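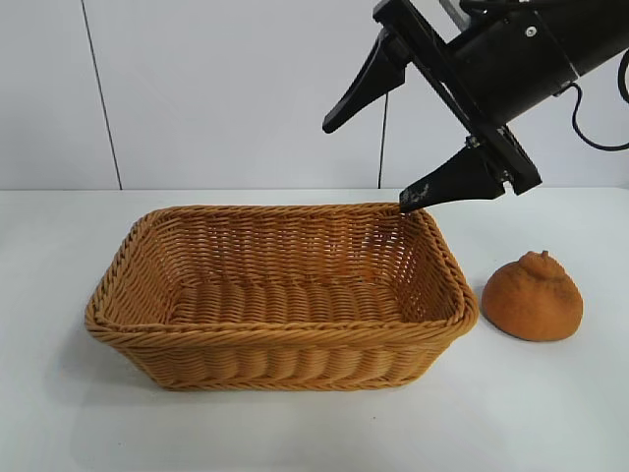

Where Does the Fruit Go? Buying, Storing and Throwing Out Fruit in Student Housing

Filed under: Student Work > Food and Households > Term Projects

I-seul Baek and Radu Zamfir
Submitted Wed 24 October

This site uses cookies to remember your settings and count visits. Accept all | Manage choices

1. Background

The course asked us to pick a household habit and follow it for a fixed period. We picked fruit. Both of us live in Dodura, the older of the two student residences in Jinham, where up to six people share a kitchen and each person buys their own food. The fridges are small. Most fruit ends up on the counter or the windowsill, and a fair amount of it goes in the trash.

Our first plan was to look at all fresh food, including bread and salad. Our instructor thought this was too much for two people and we agreed. Fruit was easier to log. It is mostly bought in pieces, and a peach or a mandarin is either eaten or it isn't.

The questions were:

Where do residents buy fruit, and how much at a time?
Where do they keep it once it is home?
What gets thrown out, and what reason do they give?

2. How we did it

We put 200 leaflets in mailboxes in April and got 90 people to sign up. Each person filled in a paper sheet for 8 weeks. The sheet had a line for each purchase (type, number of pieces, where bought, where stored) and a line for each piece thrown out. We picked the sheets up on Sundays. People who missed a week stayed in the study, but we marked that week as blank and did not fill it in from memory later.

Grapes and berries were a problem. We had not thought about them until the first sheets came back with entries like "grapes, half a bag." We decided to leave them out of the piece count and treat them only in the comments. This means the results say nothing about how many strawberries go moldy, and going by the comments that would be a lot.

We also talked to residents in their kitchens when they had time. These talks were short and we took notes by hand.

3. Where people buy

Most fruit came from two places. One is Ha, the grocery across from the bus station, which sells nearly everything in bags. The other is the Saturday market at Umenness, where fruit is sold loose and you can buy one pear if you want one pear.

Market fruit was thrown out less often. We would be careful with this result. People who go to the market on a Saturday morning may be people who plan their meals anyway. On the other hand, several residents who used both places said the same thing to us in different words: the bag at Ha is cheaper per piece, so they take the bag, and the last two or three pieces are the ones they lose.

Ripeness came up too. Market sellers will ask when you mean to eat the fruit. Bagged fruit is all at the same stage, so it all turns in the same few days.

4. Where people keep it

The sheet gave four choices: fridge, counter or table, bedroom, other. We should have split up the second one. Fruit lying in its plastic bag on the counter is not stored the same way as fruit set out in an open bowl or basket, and we only saw the difference during the kitchen visits.

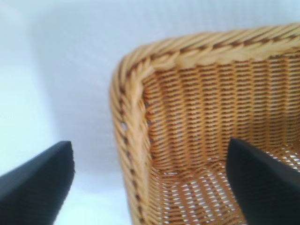

Residents who kept fruit in something open, on a table they walked past every day, told us they ate it sooner. Residents who left it in the bag often forgot what was in there. One person found a soft lemon under four good ones during our visit and threw away the whole bag, which we logged as five pieces.

The fridge results were mixed. Apples did well there. Citrus also kept well, and a few people were surprised that mandarins last longer cold than on the counter. Bananas in the fridge were mostly a mistake - the peel went dark and people assumed the inside was bad. We would guess that many of those bananas were fine.

Bedroom storage was more common than we expected. The usual reason was that food in the shared kitchen gets taken. Fruit in bedrooms was kept on desks and window ledges, in the sun, and it did not last.

5. What was thrown out

Over the whole period the sheets recorded 717 pieces thrown out. Bananas were the largest group, followed by apples and then mandarins. The reasons given most often were "too soft," "moldy" and "forgot about it." A smaller group wrote "went home for the weekend," and these entries bunch up around the holiday.

The real number is probably higher. Some people admitted they wrote down the purchases right away and the waste only when they remembered, and a few sheets show no waste at all for the full period.

6. Problems with the study

The people who signed up were interested in the topic, so they may waste less than their neighbors. Keeping a sheet on the fridge door also changes what you do. I-seul stopped buying bagged apples halfway through, and her own sheet was left out of the results for that reason. Radu's was left out as well.

We did not weigh anything. A grapefruit and a small plum both count as one piece.

7. Suggestions

Residence kitchens could have one open container for fruit that anyone may take, kept apart from personal food. Two kitchens on the third floor already do this - the rule there is that fruit goes in before a trip home. We would also like to see Ha sell some fruit loose, at least apples and citrus. We wrote to the store to ask and have not had an answer yet.

If another group takes this up, they should log berries by weight and start in fall, when the residence is full.

More student work
Laundry Room Hours in Jinham Residences
What a Shared Fridge Costs to Run
Saturday Markets and the Bus Timetable
Packed Lunches: A One-Month Diary
Tap Water or Bottled? A Hallway Survey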